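Teaching by Hand: Pictures From the Basket Table

Posted July 20, 2021 by Gopinath Shenoy

There are two ways to show a robot how to take things out of a basket. You can hold its arm and drag it through the job like a parent teaching a reluctant child to bowl, or you can stand back with a pair of controllers and make it copy you from a safe distance. We have been doing both since May, under a project name, Drarar, that was supposed to be temporary. It is on the door now.

What follows is a gallery page, as promised to the people upstairs, although it leans heavily on the caption side. I was asked for a line or two per picture. I have one picture I like and a great many lines, so the lines have been arranged around the picture and everyone will have to make the best of it.

Some background, for those who wandered in from the Arumugam newsletter. A "demonstration" is one complete run of a task, started by a person, finished by a person, and saved with everything the arm did in between. We have 3609 of them saved. Of those, 922 were done by hand guiding and the rest by remote control. You would think that after the first thousand a person would become graceful at it. Gopinath Pai has become graceful at it. I have become faster at pressing the discard button.

(Yes, there are two Gopinaths. Mail addressed to "Gopinath at the robot table" goes to whoever is nearer the door, and complaints go to Pai.)

The rules of the basket are short. Everything goes in snugly, because real people do not pack baskets for the convenience of machines. The basket goes near the middle of the table and is turned a little differently from one run to the next. Hands come away before recording starts. Then whoever has the controllers takes the items out one by one and sets them down on the table, and whoever does not have the controllers offers advice. We have tried to discourage the advice.

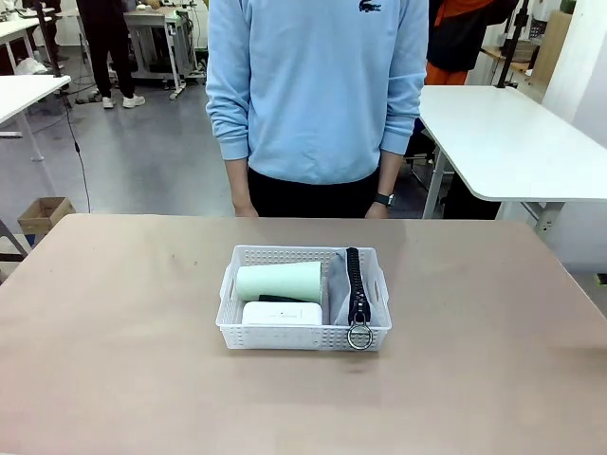
Pai's opinion is that soft things are the real teachers. A box has corners and keeps them. You can be slightly wrong about a box and still come away holding it. A fabric pouch changes shape the moment you touch it, and then it changes again when you lift, and by the third change you are steering from memory. When I do a pouch by hand guiding I can feel it give through the arm. By remote control I feel nothing at all, and I have to watch for the sag and guess. My guesses are on file.

Zippers deserve a paragraph to themselves. A zipper pull is the handle everyone reaches for, and for a while we all reached for it. Pai went for the ring every time, and the ring did come up, and sometimes the pouch came with it. The trouble is that a policy trained on those runs learns to love rings. It will hunt for one on a tumbler. We now grip the body of the pouch and leave the hardware alone, and the older runs have been moved to a folder called "jewelry."

Order matters more than I expected. If a round item is lying on top of a flat one, most people lift the round one first without giving it a thought. One of our operators, who shall remain unnamed because he wrote this page, spent an afternoon sliding the flat one out from underneath, on the theory that variety is good for learning. Variety is good for learning. That afternoon was good for practicing how to pick things up off the floor.

A word on the controllers. The first set came with a half-second lag, and half a second is long enough to make a careful person look drunk. You move, nothing happens, you move more, and then both moves arrive together. The current set runs through Boton, our own bit of glue software, and the lag is small enough that I can no longer blame it. I did keep blaming it for a week, and Pai kept a list.

Hand guiding has its own comforts. You put the arm in its limp mode, take hold near the wrist, and walk it through. It feels direct and friendly for the first 20 minutes. Then your shoulder begins to have views. The arm is not heavy in any one position, but it is in a lot of positions over the course of a morning. The other drawback is that your own arm is all over the video, so the learning side has to be told to ignore the large helpful creature leaning in from the left. It does not always take the hint.

Remote runs are cleaner to look at and slower to make. They also come with a habit I did not see coming: operators pause. You stop above the item, think, and then commit. Play back a few hundred of those and the robot will pause too, at the same height, looking thoughtful and having no thoughts. We trim the pauses now. Pai says this is also how he would edit me.

The best run so far, by vote of two, is number 121. It is a remote run, three items out, no regrasps, no pauses, and a small straightening of the last item on the table that served no purpose and looked wonderful. I would love to say it was mine. It was done by a visitor from the Utix group who had never touched the controllers before, handed them back, and asked where lunch was.

Questions that come in often enough to answer on the page:

Do the same items get used every time? No. We swap things in and out of the basket, and anybody who leaves a pencil case lying around has been warned.

Can I come and do a few runs? Yes. Wear sleeves you can push up, expect to discard your first ten, and please don't name the arm. It has been named several times already and the labels in the data are a mess.

Does it work yet, on its own? On boxes, often. On tumblers, if they lie still. On pouches it gets a good hold about as often as I do, which Pai regards as proof that the training works.

More pictures when I have taken more pictures.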